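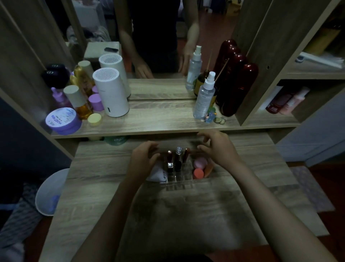
Two hands on the makeup organizer, vanity desk task.

Hi everybody, and welcome back to the robot club page! Emiliano Tlapale here again. I got a few emails over the summer asking whether we'd dropped the household project, and no, we have not, we've just been too busy with it to write anything down. So this is going to be long. Get a drink.

For the new families: last spring the club voted to stop doing line followers for a while and try something with arms. We have the two Gautier arms on the rolling stand (the stand with the bad wheel, yes, still), and the students wanted them to do chores. Real ones, in the sort of rooms people live in. Before an arm can learn a chore it needs to watch a lot of people do it, so most of our summer went into recording ourselves. Head-level camera, two hands, one small job, start to finish, then do it over.

We named the project Prundance. I was out of the room when that got decided and I've stopped asking.

The vanity desk is my favorite of the bunch so far. The job sounds like nothing: take hold of the clear organizer at the back of the desk with both hands, bring it forward, put it back. A kid can do it half asleep. But look at where that organizer lives! It's see-through, it's got lipsticks standing up in the slots and sponges and a powder puff tucked in, and right over it runs a shelf packed with jars and bottles. Then there's a mirror behind the whole business, so you get your own hands coming back at you, plus a second copy of half the bottles.

The mirror started the best argument we've had all year. One camp wanted it covered with a towel. Their point was that our hand finder (the bit of code that draws a box on each hand) would go hunting for hands in the glass, and it did, it found four hands on one person and was extremely sure about all of them. The other camp said people have mirrors, so the robot had better get used to mirrors. We tried the towel for one afternoon and everybody hated it, including the towel side, who had to keep hanging it back up. The mirror stays. What we do now is label the real hands and the reflected hands separately, and the students who do labeling have gotten fast at it. The trick they use is to start at the elbow end and follow the arm in. If it starts at the bottom of the picture, it's real.

Clear plastic is the other headache. Our depth sensor (it's the Curnora one we bought with the bake sale money) looks right through acrylic and reports the wall, or the mirror, or some number it made up. So instead of asking the robot to see the box, the students are having it look for the stuff inside. Lipsticks stand up nice and straight. The sponges are pink and orange and peach, which the color code loves. If you know where the lipsticks and sponges are, you've got a decent guess at where the box has to be, and then you go for the sides. I did not come up with that. It came from a ninth grader who had mostly been eating pretzels up to that point, and I was so pleased I wrote it on the whiteboard in red.

There's one white puff at the front corner with 407 printed on it, and that has turned into our landmark. When somebody says "go left of 407" we all know what they mean. I wouldn't be surprised if it ends up on the team shirt.

Now the numbers, which I know some of you read this page for. Our goal for the vanity job is 300 good recordings. A good one means both hands stay in view the whole time, and nothing gets knocked over. By the end of August we had 45 that passed. I know, I know. But we threw out 51 more, nearly all for the same dumb reason, which was the head strap sliding down so the camera ended up looking at somebody's knees. We've put a strip of grippy foam inside the strap and it's a lot better. If you're recording at home, please tighten it until it feels a little silly, then do a test clip and watch it back before you do a whole batch!

A few things I keep repeating at meetings, so I may as well repeat them here. Keep your sleeves the same for the whole session. Don't tidy the shelf first. Go at normal speed, the slow-motion ones look like an underwater movie and they teach the arms to be scared of everything. And grab the organizer by its sides or corners, low enough that your fingers aren't in with the lipsticks.

As for the arms themselves, they have now tried the vanity job nine times on our practice desk at the club. We use an empty organizer for that, for obvious reasons. Two of the tries were lovely. In one the left arm got there early and pushed the box into the right arm, and the right arm just sort of accepted it, which got a cheer even though it doesn't count. The rest I'd call educational. The left and right grippers close at different times and the box turns like a steering wheel. We think it's a timing thing in the code and there's a small group poking at that now.

Next open session is 16 Sep 2023, in the back room at the Furnau building, use the side door. We'll have both arms running and a labeling table set up, and beginners are welcome at either one. Bring a laptop if you've got one and a charger with your name on it. I have a drawer of chargers with no names on them and I'd love to give some back.

Also, we still need a second desk, any kind, scratched is fine, as long as it fits through the side door. Write me if you've got one.

Emiliano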